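How to Sort Small Boxed Items on a Plate Before Packing Them Away

Most of us have a drawer full of small boxes. Plasters, spare bulbs, batteries, tea samples, playing cards, the odd thing that came free with something else. They are all about the same size, they slide over one another, and the one you want is always at the bottom. This page sets out the method I use for clearing a drawer like that and keeping it clear. It needs very little and can be done in one go, usually in up to 2 hours for a full drawer.

I learned the basic idea from Flor Chambi, who used it for stock in a chemist's back room. I have changed parts of it to suit a house.

What you need

A large clear table, preferably a plain light colour
One dinner plate with a raised rim
4 shallow trays or shoebox lids
A pencil and a notebook
Sticky labels
A soft dry cloth

The plate is the working spot. Only one box goes on it at a time, and that is the box you are dealing with. Everything else stays in the trays or in the drawer. Without a fixed spot it is easy to pick up three things at once, put two down somewhere else and lose track of which have been checked.

A plate in a strong colour is easier to work with on a pale table. I used a patterned one to begin with and found that small print was harder to pick out against it. The rim also stops loose contents rolling on to the floor when a box turns out to be open at the bottom.

Step 1: Clear and wipe the table

Take everything off, including the fruit bowl and the post. Wipe the surface and let it dry completely, as thin card soaks up water quickly and goes soft at the corners. Put the plate in the middle, close enough that you can reach it with both elbows bent.

Step 2: Set out the trays

Label the trays Keep, Use Soon, Pass On and Recycle. Put them on chairs or on a side table, not next to the plate. If you are right-handed, have the drawer on your left and the trays on your right, and the other way about if you are left-handed.

Step 3: Put the first box on the plate

Take whichever box is nearest. Do not look for a sensible one to start with. Lay it flat with the main face upwards, then read what it says before you open it. You are looking for a use-by date, a size or fitting, and how many there should be inside.

If the print is very small, tilt the box towards a window or take a photograph with your phone and enlarge it. Dark boxes are the worst for this, especially glossy ones, and a lamp set low to one side works better than an overhead light.

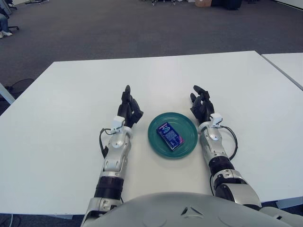
Step 4: Open it and check the contents

Slide a thumbnail under the flap and open one end only. Tip the contents on to the plate. Check that what comes out matches the box, because half-used packets often end up in the wrong one. In my own drawer I had fuses in a box meant for drawing pins, and had bought more fuses twice.

Medicines need more care. Leave tablets in their strips, keep the leaflet with them, and do not merge two packets even if they look the same. Anything out of date should go back to a pharmacy and not into the bin, so start a separate bag for those and keep it out of reach of children.

Step 5: Decide and move it

Put the contents back, close the flap and place the box in one of the trays. Wipe the plate if there is dust or crumbs on it, then take the next box. Try not to stop and use things as you find them. If a bulb needs changing, write it in the notebook and do it afterwards.

When you really can't decide, put the box in Use Soon. Go through that tray again at the end. By then you will know how much you have of everything and the choice is usually easier.

Step 6: Write the list

Once the drawer is empty, list what is in Keep and Use Soon. One line each is enough: what it is, the size, and the date if there is one. Copy down any part number in full - my water filter takes a cartridge ending in 3123, and I had been carrying the empty box to the shop each time to get the right one.

Step 7: Pack the drawer

Stand the boxes on their long edges, like books, with the name facing up. Shallow boxes do this well so long as they are packed fairly close. If the front of the box has the name and the edge is blank, put a sticky label on the edge. Use the shoebox lids as dividers once they are empty.

Put the Use Soon boxes at the front. Leave a gap about the width of your hand at the back so that things can be lifted out without dragging the rest with them.

Common problems

Boxes that won't stand up are generally half empty. Fold a piece of scrap paper inside to stiffen them, or move the contents to a small tin with a label.

Crushed boxes can be mended with a strip of tape along the inside of the fold. Tape on the outside tends to cover the print.

Sets that have been split up, such as card games or sewing kits, should wait in a bowl until the whole drawer is done. The missing piece is often in there.

How often to do it

I do the full job each January and a quick check in the summer, when I take out anything close to its date. The quick check does not need the trays, only the plate and the list. Cross out what has been used and add anything new in pencil.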